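Urban Land and Its Leftovers
Handout for Unit 4: Old Dumps Under New Parks
Instructor: Alvar Hellström
Revised 2024-07-15

Welcome back, everybody. Last time we got as far as the paint works and then ran out of clock, which was my fault for telling the story of the ferry at such length. This unit moves on to a different kind of leftover, the plain old municipal dump, and to what happens when a city decides it would like to have a lawn and a ball field on top of it.

Our main case is the Bomton tract. If you missed the June walk, you can still follow along with the map packet, though I do hope you'll get out there on your own some afternoon – the view from the top of the mound is lovely, and the slope is gentler than it looks on paper.

How the ground got there

Bomton was a marshy bend in the creek until 1928, when the city began filling it with household trash and furnace ash. People burned coal at home in those days, so a good deal of what went into the ground was cinders. Later on came demolition rubble, mostly brick and plaster, and after that the mixed garbage we'd all recognize. By the time the gates closed the fill covered 126 acres, and it had no liner under it at all. Liners weren't part of anybody's thinking when the place opened.

Please keep the layers in mind when you read the boring logs. Ash on the bottom, rubble in the middle, garbage on top, and then the soil cover. Students often start from the surface and get the ages backward, and I did it myself the first time.

Three things to watch for

Settlement. Garbage shrinks as it rots, and it doesn't shrink evenly. The Gruser Street entrance had to be regraded twice for this very reason, and the path there still holds a puddle after a good rain.

Gas. Rotting waste gives off methane and carbon dioxide, and both will travel sideways through loose fill if they can't get up and out. Look for the vent pipes along the fence line.

Leachate. Rainwater that soaks down through the waste picks up whatever will dissolve and carries it along. At Bomton it heads for the creek, so the monitoring wells are clustered on that side.

What goes in the bin today

I like to spend a few minutes on the present, too, and your household log is meant for exactly that. Write down what your household throws out for one week, by kind, and then mark which items would still be recognizable after fifty years in the ground. Plastic bottles nearly always would. Food scraps are the interesting ones, for they can last a surprisingly long time when they're packed in tight and dry.
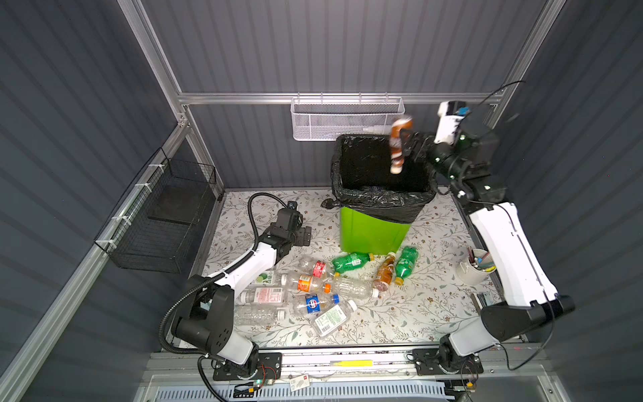 For next time

Read the Rendetti report, chapters two and three, and skim the appendix on well construction. Bring the log for well 1301 with you, printed if you can manage it, and a pencil. We'll draw the cross section together on the big table, and I'll have extra graph paper up front for anyone who needs it.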